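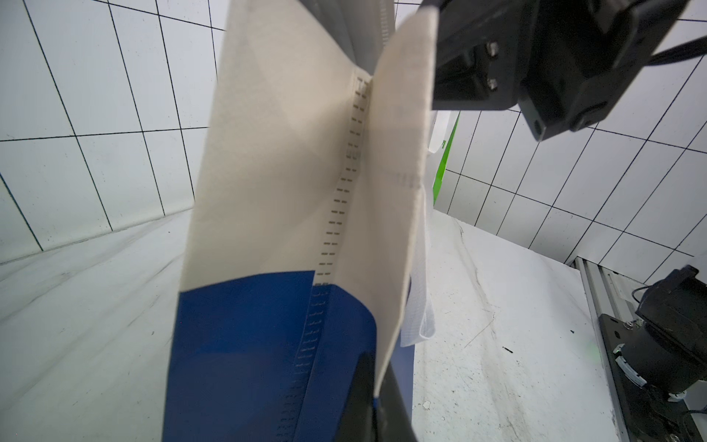 *A cream tote bag with a blue band along the bottom.*

**Hallow to host border talks in January**

August 14, 2018 – The foreign ministers of Prekgate and Verkov will meet in Hallow in January for their first direct talks on the river crossing. The city council approved the plan last night.

The meeting will last two days. Hallow will pay for street closures and extra buses, and the two governments will cover their own travel and security. Delegates will stay at the Yu Hotel, where 124 rooms have been set aside.

Council member Thắng Bạch, who voted in favor, said the city had asked for the talks to be kept away from the market district. "People still have to get to work," he said.
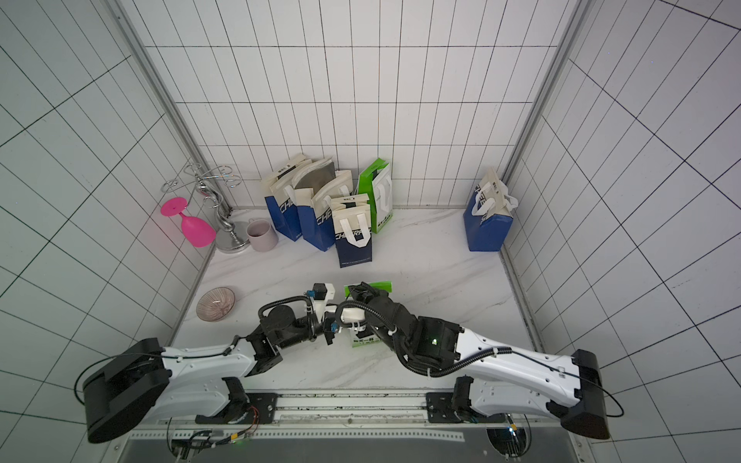 *Paper gift bags, a mug and glassware on a marble surface.*

The agenda has three items: truck inspections, fishing permits and the reopening of the north bridge, which carried 2,000 vehicles a day before it was closed. A joint statement is planned for the second afternoon – neither side has said whether it will be signed.

Residents inside the closure area can apply for parking passes at City Hall.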